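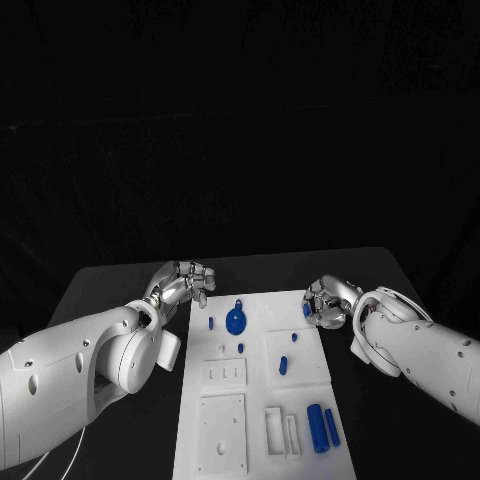 Two arms, two hands, and a board full of parts.

How do you get a robot ready for work?

I look after a two-armed robot called Trarnuna. It lives at the Anditz workshop in the town of Walholm, and kids who visit always ask me the same thing first: "Do you just press ON?"

I wish! There is an ON button, and it's a nice big one, but I don't touch it until I've had a good look at everything else. Getting Trarnuna ready is a bit like getting a little brother ready for school. You check the shoes, you check the bag, you check the bag again, and then somebody has lost a sock.

First I clear the table. Nothing stays on it except what the robot needs. One morning my friend Cosimo Longo left a pencil there, and we spent ages wondering why the left arm kept stopping early. It was bumping into the pencil!

Next comes the board with all the parts on it. We call it the task board. It's a kind of practice puzzle for robot hands, with pegs and cylinders to pick up. The board has to sit in the same place every time. If I nudge it even the width of your fingernail, the hand may reach for a peg and close on plain air. So I have little marks to line the corners up with, and I get my nose right down close to check.

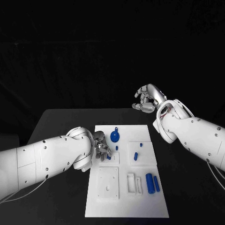
Wires are the part of my job I worry over most. A robot arm bends and twists all day long, and every wire has to bend and twist along with it. Bend a paper clip back and forth and you'll see what I'm afraid of - sooner or later it snaps. Wires are much tougher than paper clips, but they do wear out. I look at them with a flashlight before we start. On the right arm you can peek into the wrist and see a bundle of red and dark wires through the opening, and that's one of my favorite spots to check, as I don't need a screwdriver to do it. I'm looking for anything pinched or rubbed or poking out where it shouldn't be. The thin white cables that hang below the arms get a look too. They need enough slack to let the arm stretch, but not so much that they get caught on things.

Then there are the screws. The white shells are held on with lots of small ones, and all that moving can shake a screw loose. I go along each arm with a hand screwdriver and give every one a tiny turn. If it won't move, good. If it moves, I tighten it and write it down in the green notebook. My boss, Radomír Zelenák, reads the green notebook with his breakfast (he says it's better than the newspaper).

After every 1000 practice moves, I stop and give the hands a proper cleaning. After 2000, the shells come off as well, and that job takes me 42 minutes if I don't drop anything. I usually drop something.

Waking up the hands 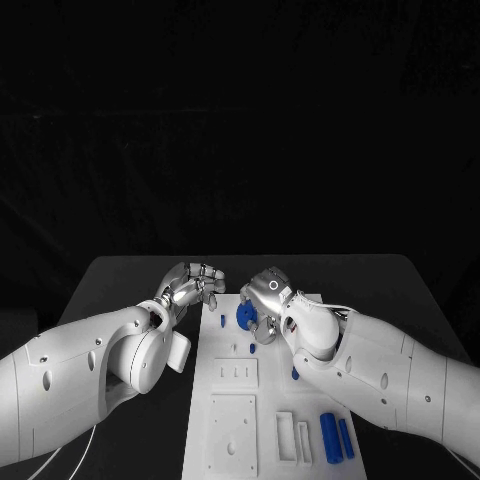 Reading time: 2 minutes

Now for the big button! When Trarnuna wakes up, it doesn't know right away if its fingers are telling it the truth. Each finger joint has a sensor inside, a small part that reports how far the joint has bent. If a sensor is a little bit off, the robot thinks its finger is straight when it's still curled. So we do finger exercises: open, close, open, close, thumb in, thumb out. You can do them along with the robot. Most visitors do.

Fixing those small mistakes is called calibrating. You may have done it at home with a kitchen scale, when you make it say zero before the flour goes in.

Then I let the robot hold something. The blue disc with the notches around its edge makes a great test, because it looks like a gear and the fingers have to wrap around the side of it. Squeeze too softly and it slips. Squeeze too hard and the motors in the fingers get warm and grumpy. I try a few grips, and if one keeps slipping I go back and do the finger exercises again.

What if something is broken? Then I switch everything off and wait before I put my own hands anywhere near the arms. That's the one rule I never hurry. Robot arms are strong, and they can't tell my thumb from a peg. Even Cosimo, who hurries everything, waits for that.

Last spring the left thumb began to click. Click, click, click, all day long! I took it apart on a tea towel, so the tiny pieces wouldn't roll away, and found a crumb of blue plastic stuck in the joint. I picked it out with tweezers and the clicking stopped. The crumb is taped inside the back cover of the green notebook, on page 23, next to a drawing I made of the thumb looking sorry for itself.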